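June 5, 2018

Second day back on the cup cell and I am already tired of hearing that it takes care of itself. That was the phrase in the Drulladell brochure, and it is the phrase the Linville office still uses when they want to know why a person is standing next to the arm with a hex key in her hand. In May I stood next to it more than I stood next to anything else in the building.

Got in early, before the line people. Ran the homing routine twice and got two different answers for the tool offset. The difference was small. Campbell says a small difference is within tolerance, and Campbell wrote the tolerance, so I suppose he would. I wrote both values in the notebook and went on to the fingers.

The pads were the first job. I had been told they were good for the season. I took the left one off and the glue line had let go along the back, so the rubber was riding on its own lip whenever the grip closed. Cleaned the metal with alcohol, scraped off the old glue, put on a new pad and clamped it. The instructions say 40 minutes before you load it. I gave it that and had coffee and read the service bulletin again, the one that says the pads are "maintenance free under normal use." I would like to meet whoever does the normal use.

Right pad was fine, so I left it alone. Torqued both finger screws, marked them with the paint pen, checked the cable where it goes around the wrist. The jacket is a little shiny on the inside of the bend. I don't trust it, but there is no spare on the shelf and Hutbridge quotes three weeks, so it gets a new tie and I look at it again on the next round.

After that the wrist camera, which is what I was supposed to be doing in the first place. 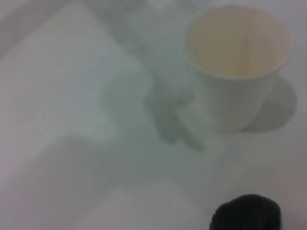
The focus ring on that camera has a locking screw, and I have never believed in the locking screw. It is tiny, it bites on plastic, and the arm shakes it all day long. Hertta Aaltonen set it up last fall and swears she locked it, and I think she did. I also think it doesn't matter. With the ring where I found it, the white cup up at the right was a soft blob on a white table, and the only thing that set it off from the table much was the tan color on the inside. The black fingertip down in the corner stood out better than the part we are meant to be picking up. And the software was still reporting a confidence number, with a green light beside it! I asked Campbell over the phone what the number is a confidence in, and he said he would get back to me.

So: backed the screw out, wiped the front glass with a dry cloth, then a damp one, then dry again. Set the arm to the inspection height in the manual and turned the ring until the test card lines separated. Then I lowered it to the pick height and the lines ran together again. The manual gives one height and the job uses another. I split the difference in favor of the pick, locked it, put a dot of thread compound on the screw and a paint mark across ring and body so that next time I can see if it moved and don't have to take anybody's word.

Redid the hand-eye calibration after that. It took three tries. The first failed with no reason given, the second passed with an error bigger than the one I started with, the third looked believable. I kept the third and saved the old file under a different name, which the procedure does not tell you to do and should.

Eight test picks before lunch, all at half speed. Seven clean. On the other one the cup went over and the arm carried on to the drop position and opened its hand over the bin very seriously, holding nothing. The counter put it down as a success. I have asked before if the grip sensor is wired into the count – I was told yes. Tomorrow I am pulling the cover and following the wire myself.

Also asked again for a dark mat under the cups. White on white is a silly thing to ask of any camera, focused or not. Linville says the table color was "validated." Hertta says she has a piece of gray felt at home and will bring it in.

Back hurts from leaning over the guard. Put the hex keys away, forgot the paint pen on the base plate. Must get it before they start up.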